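Tray Packing at Hirkside: Table, Trays, Surfaces

Gallery | Notes | Materials | Archive
Posted 06/07/2018

This page covers the packing table at Hirkside and the handling of flat glossy pieces in shallow trays. It replaces the earlier page on bulk boxes. Packing into boxes is described there and has not changed.

Table

The table is a plain white rectangle. White was picked for contrast: a dark piece or a dark tray is easy to find on it, and so is dirt. The drawback is that every mark shows. Stains that do not come off with a damp cloth are left alone. Abrasive pads are not used on the top, as they leave dull patches that hold dust and shed it again onto the next piece.

The top is wiped before a batch and again when the batch is closed. Let it dry fully before trays go down. A tray set on a damp top slides when a piece is pressed into it.

Trays

Trays are black with a raised rim and take a light insert. The insert has two jobs. It keeps the underside of the piece off the hard floor of the tray, and it gives a pale border that shows whether the piece is sitting square. Inserts are replaced when the corners curl. The Unudine inserts were cut slightly oversize in the July delivery and have to be trimmed on the long side – check the first one out of each pack before opening the rest.

Trays do not have to be lined up with the table edge. A tray at an angle is acceptable provided the whole base is on the table and no rim overlaps the next tray. Stack empties in piles of 14 or fewer. Taller piles lean.

Glossy pieces

A glossy black face is hard to inspect straight on. It returns whatever is above it, lamps included, and a reflection can pass for a blemish. Tilt the piece and watch the mark. If it travels across the face as the angle changes, it is a reflection. If it stays put relative to the edges, it is on the surface.

Hold pieces by the long edges. Fingerprints on the face are removed with a dry cloth in one direction, top to bottom. Cloths are changed every 200 pieces or sooner if a streak appears.

When setting a piece down, lower one end into the tray first, then the other. Dropping it flat traps air under it and it drifts toward the rim.

Pictures

Lot 3857, glossy pieces and trays at the white table.

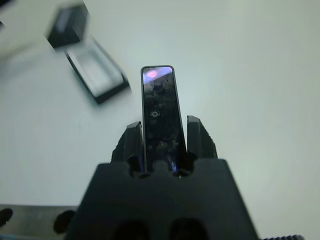
First, a slim black piece held upright, with a pink-magenta reflection near the top of its face. Next, two black trays on the tabletop, one set at an angle.

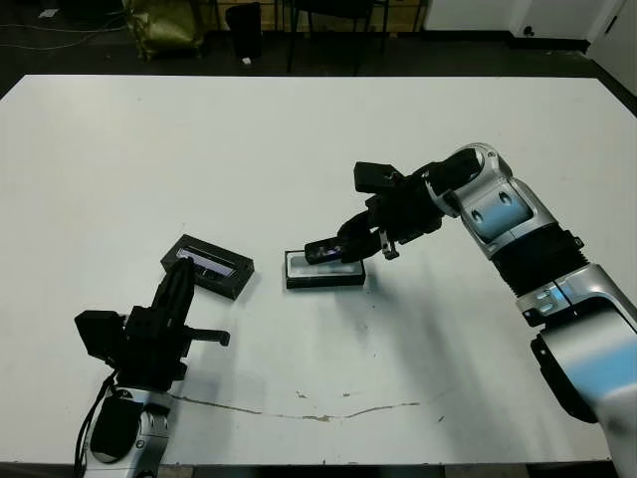 Labels

Labels go on the outside of the rim, short side, never on the insert. The lot number is written first and the tray number second, with a space between. Beltrán label stock takes pencil and most pens but smears with felt tip for the first minute.

Closed trays go to the Zidetti rack, lowest shelf first. The rack holds 328 trays when every shelf is in use. Leave the top shelf for returns – a tray with a missing or damaged insert goes there with its label turned inward, and the piece is packed again in a fresh tray under the same number.

Previous: Bulk boxes
Next: Rack layout and shelf numbers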